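4.2 What people carried, and what they did with it

We came to Sturnville expecting to write mostly about speeches. The hearings on the Kadlec pipeline had drawn large crowds, and the earlier literature on land protest gives a great deal of room to what is said at the microphone. What surprised us (and we are still a little thrilled by it) was how much of our interview material turned out to be about water, food, blankets and rides. People wanted to talk about logistics! Asked why they stayed at the roadside camp, they told us who had filled the tank that morning.

Our coding followed suit. Of the 1449 coded passages in the full set, the family we call "provisioning" was the largest at both sites, ahead of "ancestral claims" and "dealings with police." The three families overlap a good deal. A passage on who may draw from the spring above the camp is a passage on provisioning and also, plainly, a claim about whose spring it is. We double-coded such passages and left them that way, even where it made our tables harder to read.

Take the refill rule. At the Sturnville camp no one was to bring single-use bottles past the second gate. The rule was never written down, and we heard at least two accounts of its origin. In one, an older woman from the valley had asked visitors to stop leaving trash near the burial ground. In the other, the rule began as a jab at the pipeline company, whose security crews were supplied by the pallet. Both accounts were told with real pleasure, sometimes by the same person in the same interview. Reusable bottles and food jars became a quiet way of telling a regular from a day visitor, and several respondents described buying one as the moment they began to think of themselves as part of the camp. 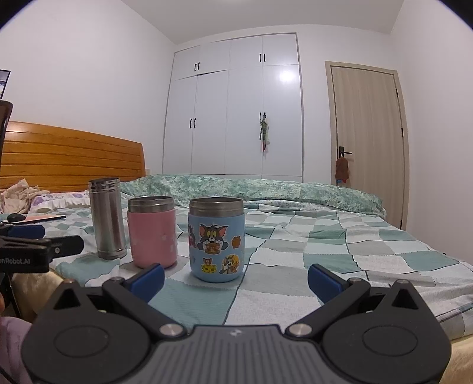

Figure 3. Reusable containers of common types, shown open: a tall stainless-steel bottle, a short pink jar and a light blue insulated jar with cartoon stickers.

Stickers deserve a word of their own. We had assumed that decorated gear would carry slogans, and we built a code for it. The code was hardly used. Respondents spoke instead of jokes, bands, children's choices and places they had once lived. One man at Sornodville said that he kept political stickers off his things because he had to carry them to work, where his supervisor supported the pipeline. A younger respondent said she already had a sign for that. We find this a lovely corrective to studies that read every object at a protest as a message. Some objects are carried for their own sake, and it is worth asking people before deciding which.

The Sornodville site ran differently. There the land in question lay inside the town limits, and most participants slept at home. Provisioning talk centered on kitchens and cars: who cooked, who drove, who could watch the children while others sat in the county office. The 18 respondents interviewed at Sornodville were more likely to describe their part as "helping out" than as protest, and a number of them were uneasy with the word "activist" when we used it. We stopped using it. The Pirkutus land trust, which held the lease on the meeting hall, was mentioned warmly by nearly everyone and criticized by nearly everyone too, mostly over parking.

These differences matter for the argument in Section 5. If we had followed the speeches alone, the two sites would look very much alike, with the same treaty language and the same maps held up at the same point in the hearing. Followed through their meals and water, they come apart. Sturnville built a place that people had to enter and learn, while Sornodville threaded its work through households that were already there. Each arrangement wore people out in its own way. Camp respondents spoke of cold, noise and arguments over the shared stove. Town respondents spoke of never being off duty, with the phone ringing through supper.

A second round of interviews is planned for September 2026, after the county is due to rule on the easement. We hope to return to the refill rule then, and in particular to ask whether it outlived the camp.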